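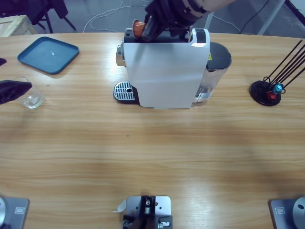

Orange capsule at the slot of the coffee machine

Tips for building a small stone arch bridge on the kitchen table

Since I came back from Druninberg, where the old packhorse bridge is, I wanted to have a bridge of my own at home. I have now made four of them. The first one fell down, the second was ugly, and the last two stand on the shelf without any glue. These are the notes I would have liked to have before the first one. All measures are in millimetres.

Draw it in full size

Take a sheet of strong paper and draw two half circles from the same centre, the inner one 200 across and the outer one 250 across. The space between them is your ring of stones. Divide it in 19 equal parts with a protractor. Each part comes to a little less than nine and a half degrees, so sharpen the pencil well. The number must be odd, then you have one keystone in the middle at the top and the same number of stones on each side.

Check the drawing by folding it along the middle line against a window. If the lines on both halves do not meet, draw it again. I did not do this the first time and I was sorry for it later.

Make one mould only

It is tempting to make a row of moulds to save time, but then each stone will be slightly different from its neighbour. I made one mould from thin wood, closed with two screws, and cast all the stones in it one after another. The bridge is 65 wide, so the mould must be 65 deep inside. Rub the inner side with a little cooking oil on a cloth before each casting. Too much oil leaves small holes in the face of the stone.

Mix the plaster by adding the powder to the water, and let it stand one minute before you stir. Stir slowly. Knock the mould on the table a few times after filling, so the bubbles come up, and scrape the top flat with an old ruler.

Keep the rest of the plaster out of the sink. Let it harden in the bowl and throw it in the bin. A soft plastic bowl is best, you can squeeze it and the hard plaster jumps out.
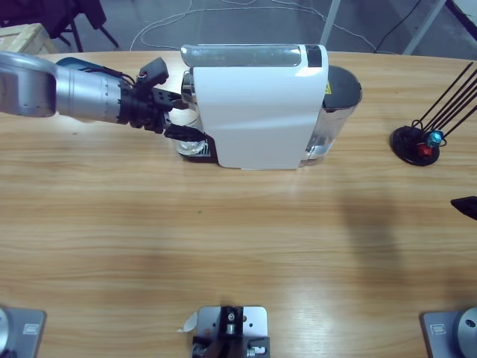 The stones need to dry at least three days before you work on them, and longer in winter. Put them on a wire rack, not on newspaper, which gives its ink to the plaster. When a stone no longer feels cold against the cheek, it is dry enough for me.

Sanding

Lay the sandpaper on a flat piece of glass and move the stone over it, never the other way round. Only the two slanted sides have to be really flat. The front can stay rough, and it looks more like an old bridge when it does. Wear a dust mask, also when it is only five minutes of work.

Number the stones at the back with pencil, beginning from the left. Even from the same mould they find their place better if they always go back to the same neighbours.

The centring

Centring is the word for the wooden support which holds the arch while it is being built. For a small bridge you can cut two half circles of thin board, 200 across, and join them with short sticks. Cover the curve with a strip of card, and make the boards smaller by the thickness of this card, otherwise the stones will sit too wide and the keystone will drop through.

Stand the whole support on four thin wedges. This is the most important tip on the page. When the arch is finished you pull the wedges out a little at a time, first left, then right, and the support goes down straight. With my first bridge I had no wedges and had to drag the support out from the front, and the stones came with it.

Put the stones from both ends at the same time, one left and one right. Behind the lowest stones you need something heavy to push against. I used two bricks, with a folded piece of cloth between the brick and the plaster against scratches.

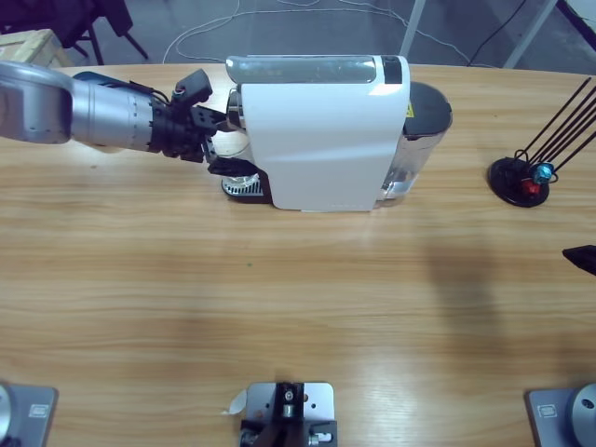

If the keystone does not fit

When it is too thick, sand it on both sides equally and try again after every few strokes. When it is too thin, do not fill the gap with card, because it gets pressed together and the arch sinks. Cast a new one with a strip of tape less in the mould, or mix a little plaster as thick as cream and use it as mortar in this one joint.

Colour

Cold black tea gives a nice warm grey brown. Paint it on with a wide brush, let it dry and do it a second time only in the joints and low down near the water line. For moss I use a dry sponge with very little green paint.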